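News > Research > Humanities > Funded projects

We use cookies to measure visits to this site. Accept all | Manage settings

Port ledger project moves to second stage

A study of nineteenth-century harbour ledgers has been given funding for a further 26 months. Led by the historian Rocío Orozco, the project examines how clerks at the port of Masau recorded cargo, wages and debts, and how those entries were later used in disputes over land.

The first stage produced transcriptions of 238 ledger pages, most of them in two hands.

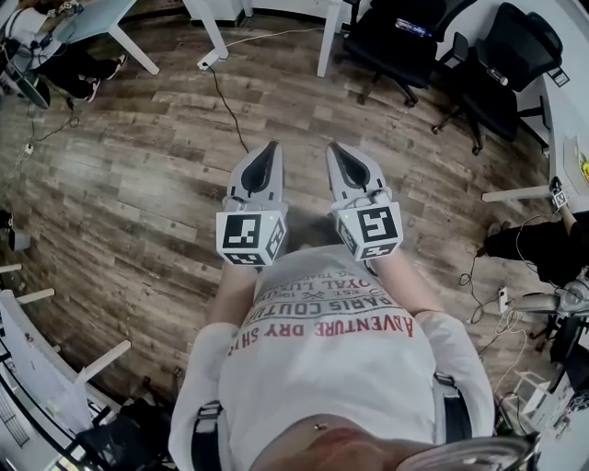

Marginal notes were transcribed separately from the main columns, as many were added years after the original entry. Abbas Naseri, who edited the transcriptions, has argued that the notes form a second record, kept by dock foremen and only loosely tied to the official accounts.

The next stage will compare the ledgers with court papers held at Tiongson. Spellings of personal names differ widely between the two sets, and a shared index is being drawn up before any matching begins.

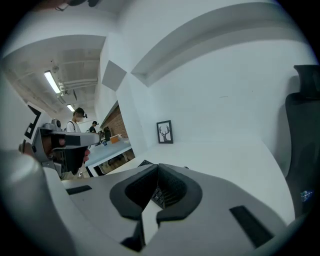
Publication and access

Transcriptions will be released in 4 parts, the first in August. Each part will carry a short introduction and a table of weights and measures. Obaidul Amarasinghe is preparing the glossary of trade terms.
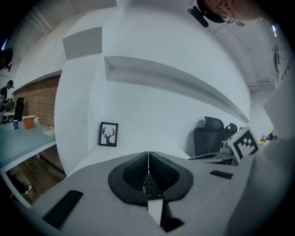

Disputed readings will be marked in the text, with the alternatives given in footnotes. Page numbers follow the original foliation, including the 2 leaves bound out of order in the wages ledger. Requests to consult the working index should be sent to Wiremu Mahuika at the project office.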